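Film and TV Help > Film clubs and home screenings

Two endings to the same film - which cut should I show?

Asked by Vy Đàm, 8/19/26

I run a small film night at Estcombe, in a room over the library, and next on the list is The Ferry Winter, the Hirvonen comedy with the two sisters who inherit a boat neither of them can steer. I saw it years ago on television and remember it ending on the quay, with the older sister missing the last crossing and sitting down on her suitcase. Then credits.

I have now bought the disc and it ends differently. There is a further scene in the kitchen, where the sisters eat soup and talk about their father, and it closes on both of them laughing. It runs quite a bit longer and to my mind it flattens everything that came before. The whole film is about two people who can't say a plain thing to each other, and then in the last few minutes they say all of it.

My questions are:

Which of these is the proper ending? Was the kitchen scene cut for television, or was it added later?

Is there any disc with the quay ending on it?

If I can only get the long one, is it bad form to stop it at the quay? We get 23 people on a good night and most of them won't have seen it.

I've looked at the sleeve and it says nothing except the running time and a list of languages. The short essay inside talks about the music and not much else.

Answer from Lenni Toivonen
Marked as helpful by 8 people

Both are proper, in the sense that Hirvonen shot both and put his name to both. The quay ending is the one that went into cinemas. The kitchen scene was filmed in the same weeks as everything else, dropped before release, and put back when the film was restored. What you saw on television would have been the cinema version.

I prefer the quay too, but I'd be slower than you to call the kitchen scene a mistake. The two actresses are very good in it. Ritva Mäkelä plays the older sister through the whole film with her jaw set, and the kitchen is the only place where she lets it go. If you watch her hands when the father is mentioned she is folding and unfolding the same napkin, and she did exactly that at the solicitor's in the first ten minutes. So it does tie up with something. My objection is to the laughing, which goes on too long and has music under it that the rest of the film manages without.

There was an earlier disc from Cakitz with the cinema version. It has been out of print for a while. It comes up second-hand, and you want the one with the grey sleeve and the boat drawn in outline. The blue sleeve is the restoration. Sellers mix them up all the time, so ask for a photo of the back before you pay. The picture on the grey one is softer and the night scenes are rather brown, but on a wall in a room over a library I doubt it will trouble anyone.

On stopping early: I wouldn't. Show whichever one you have all the way through. If you want to talk about the other ending, do it afterwards, and you could even play the kitchen scene on its own then.

Check your licence as well. The one we had for the grey disc at Hirthorpe did not cover the restoration, and we had to ask again.

Answer from Veikko Pesonen

Not seen the long one but I would just turn it off at the suitcase. It's your film night. Half the audience will be putting their coats on by then anyway.

The better film by him is the one about the piano tuner, if you haven't booked yet.

Reply from Vy Đàm: Thank you, but we have booked, and the posters are up.

Answer from Nelli Kokkonen

I agree with most of what Lenni wrote, apart from the napkin. I think that is just something Mäkelä does. She does it in the piano tuner film as well, with a glove.

What the long ending gets wrong for me is tone. Up to the quay it is a comedy of small objects. Nearly every joke comes from something ordinary that has been left in the wrong place and that both women are too proud to pick up: the boat key in the sugar, the wet coat on the banister, the father's one shoe. Hirvonen hardly moves the camera for these. He lets the thing sit there and has people walk round it. Then in the kitchen nobody walks round anything. They sit down across a table and explain themselves in turn, and it could be from any family drama.

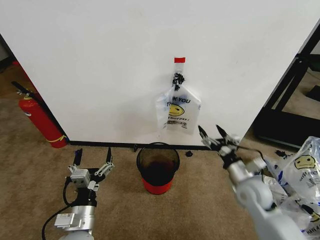
Hirvonen's comic style is easiest to see in the hallway scenes, which is where I'd point your audience before the film starts. He films a bare wall straight on, low enough to get the skirting board in, and waits. Somebody comes through, doesn't look, goes out, and you are left with the wall again. It is the sort of flat, cheerful nothing you get from a carrier bag with a smiley face, THANK YOU and HAVE A NICE DAY! on it, hung up on a white wall directly over a waste bin. One thing is being pleasant at you and the other is just a bin. He never cuts in closer to tell you it's funny. In the kitchen scene there are close-ups all the way through, the first in the whole film apart from the one of the compass.

So if you show the long version, I'd mention the close-ups beforehand and leave the plot alone. People enjoy having something to look out for and it doesn't spoil who gets the boat.

I don't think stopping at the quay is a crime, by the way, but you would have to be quick. The restored version runs the quay straight into the kitchen with the sound of the kettle starting over the water. On the old disc you get a few seconds of silence and then the credits. If you stop the new one by hand you'll either lose the silence or get the kettle.

Reply from Vy Đàm: That's very useful, I hadn't noticed the kettle. I've found a grey sleeve copy and asked for a photo of the back. If it's the wrong one I'll show the long version and play it to the end.

Reply from Lenni Toivonen: Fair point about the glove. I'd still keep the napkin.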